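**Reusing plastic drinks bottles for kombucha and cold tea?**

**stekell_jam**
I've got a bag of empty squash and pop bottles in the cupboard and I'd like to use them for cold tea and for second ferments. Mostly 500 ml, a couple of bigger ones. My sister says plastic is fine, my neighbour says glass or nothing. I make 2 litres at a time. What do people here do?

**Aleksi Kinnunen**
Plastic is fine for fizz if the bottle was made for fizz. You can squeeze it and feel how hard it has got, and you can't do that with glass. Don't use still water bottles, they are thin and they go out of shape.

For plain cold tea it doesn't matter much. It's in the fridge two days and then it's drunk.

**citholm_kitchen**
I disagree about it not mattering. Plastic holds smells. I had a bottle that had held orange pop and every batch tasted of orange for a month, whatever I washed it with. I went over to swing-top glass and have not gone back.

**Aleksi Kinnunen**
That will be the cap, most likely. The liner inside the cap holds on to it more than the bottle does. Soak the caps overnight in bicarb, or swap them.

**citholm_kitchen**
I did soak the caps. It was the bottle.

**old_prosodberg**
Both of you are right about different bottles. Some plastic is worse than others. Sniff it before you fill it – if it smells of anything, put it in the recycling.

My way of doing it, for what it's worth:

- rinse with cool water as soon as it's empty
- a drop of washing-up liquid, warm water, cap on, shake
- rinse until there are no bubbles
- stand upside down in the rack, caps off, until dry inside

Never boiling water. I did that once and the bottle shrank by a third.

**stekell_jam**
Thanks. How full do you go? I filled one to the top last October and it went all over the worktop when I opened it.

**Aleksi Kinnunen**
Leave a gap of two fingers under the cap and put it in the fridge once it's firm. Open it over the sink, a quarter turn at a time.

**lahtinen_m**
I weigh mine because I'm fussy. 504 g on the scale with the bottle on it, and that leaves the right gap in the ones I use. Before I did that every bottle was different and I couldn't work out why one was flat and the next one wasn't.

**old_prosodberg**
A line drawn on the side in marker does the same job and you don't need the scale out.

**stekell_jam**
My other problem is telling them apart. Once they're all brown I can't say which is which, and the labels I stick on come off in the fridge.

**lahtinen_m**
Don't bother with labels. Go by cap colour, and write on the cap as well if you need to. Ink wipes off a cap with a bit of surgical spirit, and paper on a cold bottle only ever goes soggy. I keep odd caps in a jam jar for this. 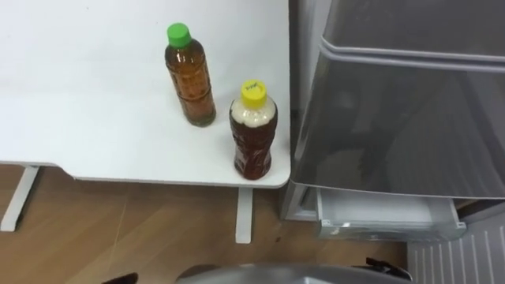

I also try to keep different shapes of bottle, because then I can find the one I want with the door half open. Tall thin ones at the back, short wide ones in the door. If you share a fridge, tell the others what the colours mean or it won't help.

**citholm_kitchen**
Writing on caps I do agree with. I put the date on mine, just day and month. It works on glass too if you get the plain metal lids.

**stekell_jam**
Caps it is then. What about froth? I get a layer on top after I've poured and I never know if something is wrong.

**Aleksi Kinnunen**
Strong tea froths when you pour it from a height or shake it. Give it time to settle. If there is fuzz, or coloured spots, throw it out.

**old_prosodberg**
And use a funnel. I paid 65p for mine at a car boot sale and it's the best thing in the drawer. Run it down the inside wall and you get far less froth.

**citholm_kitchen**
Still say glass for anything you're keeping longer than a week.

**stekell_jam**
I'll do one of each from the same batch and see if I can taste it. I need to buy a glass one first.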